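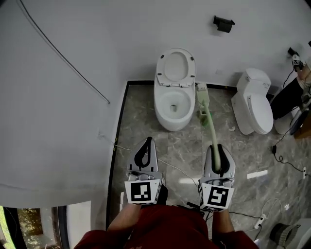 Section 4. First use and making soft cheese

Set-up guide for the Lencho countertop yoghurt and cheese maker
Updated Jul 30, 2022 by Shewit Hadgu

Read section 3 first if you haven't washed the parts yet. Bowl, strainer, lid, inner lid. The base does NOT go in water.

Before you start

1. Put the base on a flat worktop, away from the hob. Leave a hand's width behind it for the vent.
2. Drop the bowl in. Turn clockwise till it clicks. No click, no heat – the base won't switch on.
3. Fit the inner lid, then the outer lid. Arrow to arrow.
4. Plug in. Display shows two dashes. Good.

Note: first time you heat it there may be a faint smell. Run it once with plain water up to the lower line, programme 2, lid on. Pour away, dry the bowl.

Soft cheese (plain, spreadable)

You need whole milk up to the upper line, a small pot of plain live yoghurt, juice of a lemon, salt. Long-life milk works but the curd is weaker and you get less of it.

1. Pour in the milk. Don't go over the upper line, it rises.
2. Press MODE until the display shows 2. Press START.
3. Wait for the beep. Takes a while from fridge cold. Don't keep lifting the lid.
4. At the beep, lid off. Stir in the yoghurt, then the lemon juice in a thin stream. Stir slowly, then stop as soon as it starts to split.
5. Lid back on. Set the timer to 40 minutes. Press START again or it just sits there.
6. Line the strainer with the cloth. Stand it over a deep bowl and spoon the curds in.
7. Drain in the fridge. A couple of hours for dip, overnight for something you can slice.
8. Salt at the end. Start with a pinch and taste.

Caution: the bowl is hot after step 5. Use the side grips and a dry cloth. Steam comes out the back edge of the lid so lift it away from you.

Caution: never run the base with the bowl empty. The cut-out will trip and you'll have to wait for it to cool before it will start agian.

Herb and garlic version

Take 200 g of the drained cheese. Add chopped chives, parsley, half a clove of garlic crushed to a paste, black pepper. Mix with a fork – a blender makes it runny. Chill before serving, it firms up. Good on toast or stirred through hot pasta. Gillespie Rankin in our test kitchen adds grated lemon peel, worth a go.

Keep covered in the fridge and eat within three days. Doesn't freeze well.

The whey

Don't tip it all away. Use in place of water in bread dough or scones. It's a bit sharp so cut back on any lemon or vinegar in the recipe.

If it goes wrong

Milk didn't split: not hot enough or not enough lemon. Add another spoonful of juice, run programme 2 once more.
Cheese is grainy: stirred too hard or drained too long. Beat in a little whey or cream.
Cheese tastes flat: salt.
Display shows E1: bowl not seated. Lift out, wipe the contacts, click back in.
Display shows E2: too hot. Unplug, leave with the lid off until the bowl is cool to the touch, try again.
Cloth smells: boil it in a pan, no softener. Spare cloths are sold in packs as Jurell fine weave, the Galix ones are to small for this strainer.

Yoghurt programmes are in section 5. Cleaning the vent is in section 7.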